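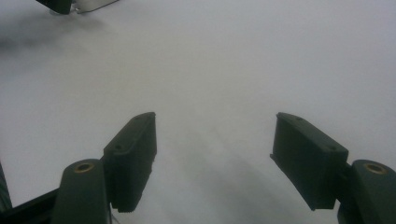

The Matte White Worktop, Reconsidered

20 September 2024

White is the most frequently ordered color for fitted worktops at Bollow, a workshop that makes tables and counters to measure. Most of those orders now specify a matte finish. Gloss, which dominated the catalog when the shop opened, has been moved to the back pages and is quoted on request.

The change has more to do with lighting than with fashion. Ceiling fixtures in small workrooms have become brighter, and a gloss top returns the shape of the lamp to the person sitting at it. A matte top scatters the same light over a wide angle. Its tone drifts from a cool pale gray to a slightly darker one where shadows fall, and the edges of those shadows stay soft. Dark parts laid on it are easy to pick out, down to screw holes and brass inserts.

What "matte" means on an order form

Gloss is measured by directing light at a surface at a fixed angle and recording how much is reflected at the mirror angle. The result is given in gloss units. Bollow accepts a reading of 6 or lower as matte and sells anything between that and 20 as satin. Other shops draw the line elsewhere, and a sample labeled "soft matte" by one supplier may be satin to another. The reading should be requested in writing, together with the angle at which it was taken.

Color requires the same care. Brutel, which coats panels for Bollow, lists its whites by number, and the one used for most worktops is 278. It is a neutral white with a slight lean toward gray. Under warm lamps it reads as cream; next to a north window it can look blue. A sample smaller than a sheet of letter paper is of little use in judging it -- the surrounding floor and walls throw too much color onto the piece.

Wear

The weakness of a matte coating is polishing. The surface scatters light through very small irregularities, and repeated rubbing flattens them. The first sign is a faint bright patch at the front edge where forearms rest. Scouring pads speed this up and should be kept away from the top altogether. Polishing of this kind is permanent on painted boards. On solid-color sheet it can be sanded back, provided the whole top is done at once and in the same direction.

Graphite and rubber marks are more visible than they would be on gray or oak. Brutel recommends a damp cotton cloth and a drop of dish soap, followed by a second cloth with clean water. Soap left to dry leaves a film that is easily mistaken for wear.

The Isah bench

In August, Bollow delivered a run of benches to Isah, a repair shop for small household appliances. The tops are painted fiberboard in 278, with a radius of 2 millimeters on all edges. A sharper edge was tried on the prototype and chipped at the corners. Power comes up behind the bench through a slot -- there are no holes in the top itself.

Isah asked for white so that dropped screws could be found without moving a lamp. The shop had previously worked on Puvum, a speckled gray sheet sold for kitchens. Puvum hides scratches well, and it hides small fasteners equally well. It has been kept for the packing counter, where boxes are dragged across it all day and the color of the top makes little difference.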